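Funero (support vessel)

By Dario Guerra — July

Funero is a coastal support vessel built by the Martinelli yard for harbor and patrol service. She is 48 meters long, displaces 1124 tons at full load, and is the second ship of the Brunurier class.

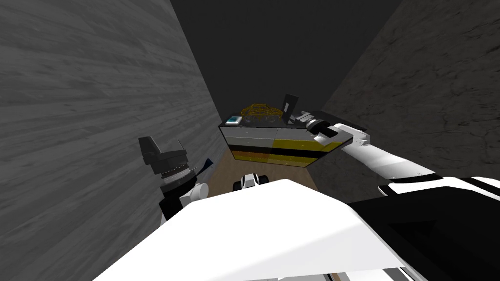 The design was drawn up by naval architect Evaristo Caputo, who reused the hull form of an earlier buoy tender. The bow was raised and the aft deck lengthened to take a towing winch.
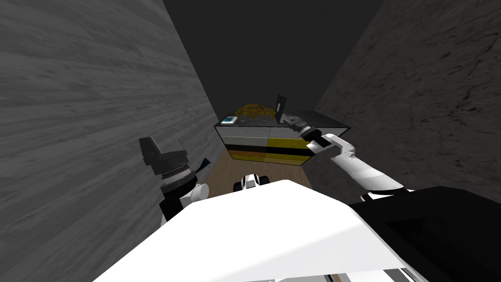

Steel was cut at the yard's north slip. Work stopped for nearly a year after a dispute over the gearbox supplier, and the hull was launched on a Saturday without engines — they were fitted later at the outfitting quay.
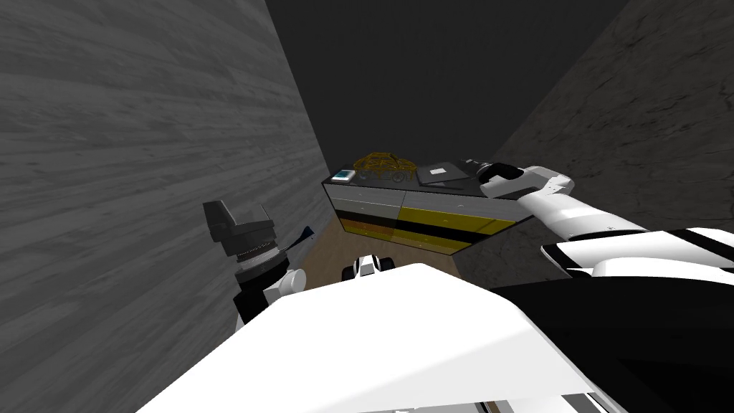

This page was last edited in July.

Funero is based at Pirkomell and carries a crew of 19 in single and double cabins. Her duties include target towing, diver support and moving stores between island stations. 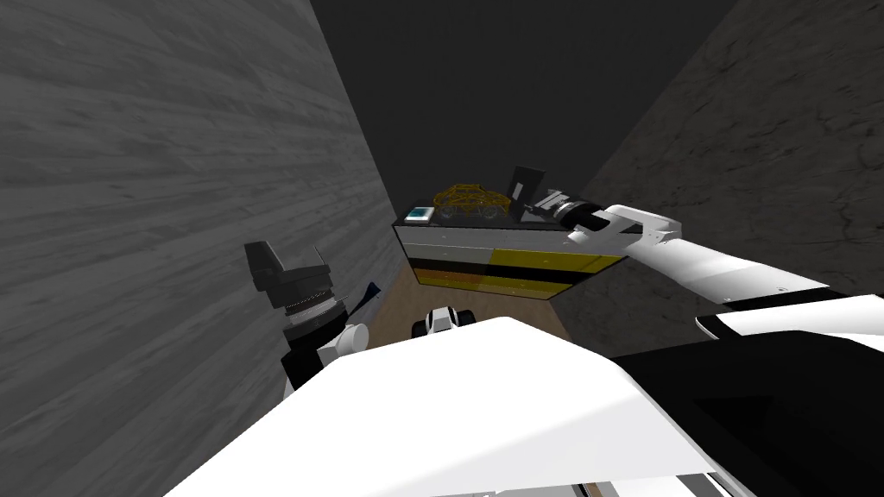 The aft deck can hold four standard containers. A planned third ship was canceled before the keel was laid, and its winch was kept as a spare.

148 shares · 3 comments

Related articles
Brunurier class
Martinelli yard
Pirkomell naval base
Buoy tender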